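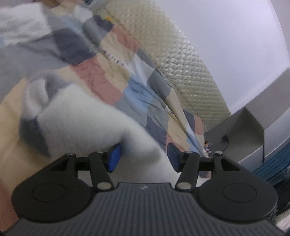 Hand-held gripper stops closing on fluffy blankets, error 513

Posted by quiltwrangler in Robots & Automation, Nistdale Makers Help

Hi all, hoping somebody has run into this one. I'm recording blanket folding demos at home with a Moklow hand-held gripper (the kind with two fingers on linkages and blue pads) so I can train the arm on them later. The patchwork quilt goes beautifully, no complaints at all. The white fleece is driving me up the wall.

I squeeze, the fingers come in, and partway through one side goes stiff while the other keeps moving. Then Clovetti, the logging software, beeps at me and writes error 513, "finger position mismatch". If I let go and try again it's sometimes fine and sometimes worse. Last night I lost 21 recordings to it and gave up at 11 pm with a very untidy bed.

What I've tried so far:
Recalibrated the fingers, open and closed
Swapped the USB cable (made no difference)
Turned the software's mismatch tolerance up to 80, which shut the beeping up, but now I don't trust the width numbers

I also gave my knuckle a decent pinch trying to poke some fluff out while I was still holding the thing. Small blister, big words.

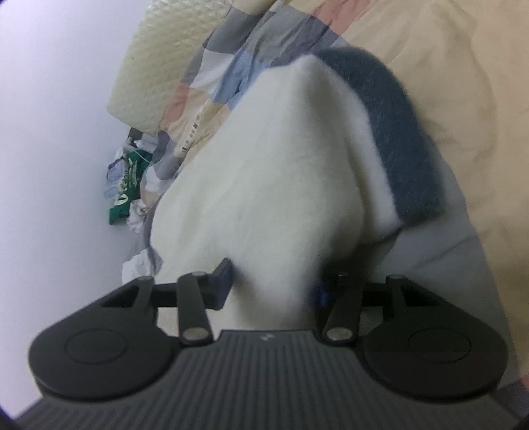 Lining up on the lower end of the white fleece, jaws open.

Is the gripper stuffed or am I?

3 replies

linty_fresh

Ouch! I'd bet on fluff in the pins. Ours did the same with plush toys. The fibres wind around the pivot pins at the base of the fingers, and you can't see them very well because they pack in underneath the link. It's usually one side first, so the fingers stop matching and you get your 513.

Unplug it before you go anywhere near it, and wedge the fingers open with a bit of wood or an eraser so they can't close on you. Then go in with tweezers and a torch. Pull the fibres along the pin, don't cut towards the link or you'll just shove the ends further in. Work the fingers by hand afterwards and both sides should feel the same. If one's still gritty, take the pin out and wipe it. No oil! I oiled mine and it grabbed twice as much lint, plus it left a lovely grey smear on a cream blanket.

And please put that tolerance back to the default. At 80 you'll be saving recordings where the fingers are nowhere near where the log says they are, and your arm will happily learn from them.

Gebretsadik_fan

just get a thinner blanket lol. worked for me

tin_thimble

Agree with the lint answer, but have a look at how you're coming in too. When I push down into a pile of fleece with the jaws wide open, the loose stuff rides up between the fingers and gets squashed in the linkage. I pinch a corner or an edge now and keep the fabric out at the tips. I've had 2 faults since April and both were me rushing.

I'd go back through the recordings you made after changing the tolerance as well. Plot left finger against right finger, and if the lines drift apart before the jaws are shut, bin that one. The quilt ones are probably fine but I'd check a few anyway.

quiltwrangler

Fluff it was! A disgusting little felt doughnut on one pin, and a baby one starting on the other side. Tolerance is back to default and I got through a whole evening of fleece without a beep. Still going through the old recordings, which is slow going, and I've thrown out more than I'd like. Thanks heaps, marking linty_fresh's as the answer.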